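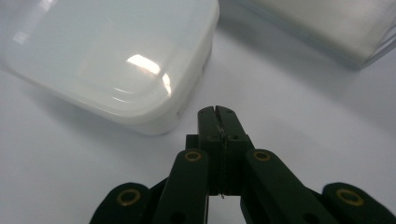

Glossy white box with a lid, on a white tabletop

How to patch a hole in drywall so the paint doesn't give you away

Updated 5 May 2026

A doorknob went through the wall in our back hallway last June, and I lived with it for longer than I'd like to admit. I've patched a lot of walls since I moved to Bromden, mostly badly, and this is the method I've settled on for holes up to the size of a fist. Bigger than that and you'll want to cut back to the studs, which is a different job.

What I use: a drywall saw, a scrap of half-inch board, a short length of 1x3, drywall screws, paper tape, setting compound for the first coat, premixed compound for the rest, a six-inch knife and a twelve-inch knife. My compound is the Cernine stuff because the store down the hill carries it, but any setting type is fine.

First, square up the hole. I know it feels wrong to make it larger! Draw a neat rectangle around the damage with a level, check behind the wall for wires and pipes (poke a finger in, shine a flashlight), then cut along the lines with short strokes. If you feel the saw hit something that isn't drywall, stop and look.

Cut your 1x3 about four inches longer than the opening. Slip it in, hold it flat against the back of the wall and run a screw through the drywall on each side to pin it. Then cut the patch a hair smaller than the hole and screw it to the wood. You want the screw heads just under the paper without tearing it.

Mix a small batch of setting compound, about like thick yogurt. I always mix too much and end up chipping it out of the pan. Fill the gaps, spread a thin bed over each seam, lay the paper tape in and pull the six-inch knife along it, firmly enough to squeeze out the extra. Bubbles under the tape mean there wasn't enough mud there, so lift it and add some.
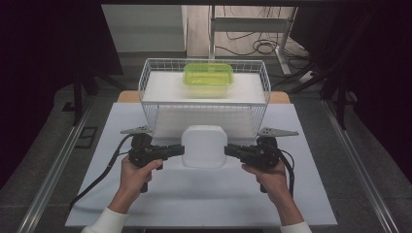

Two hands on black grippers over a work table

Once that has set hard, scrape off any ridges and switch to the premixed. Second coat with the wide knife, going a few inches past the tape on every side. Let it dry overnight. Third coat wider still, and thin — you should nearly see the second coat through it. Most of my ugly patches came from quitting after two coats and trying to fix it all with sandpaper.

Sand lightly with 100 grit on a pole or a block, then go finer if you like. Wear a mask and close the door to the next room. Hold a flashlight flat against the wall and look for shadows, and touch up whatever you find.

Prime before you paint. Bare compound soaks up paint and leaves a dull spot, even with the paint-and-primer-in-one kind. I prime the patch, let it dry, then roll the whole wall corner to corner.

Oh, and put a doorstop on that door. Mine is screwed to the baseboard now.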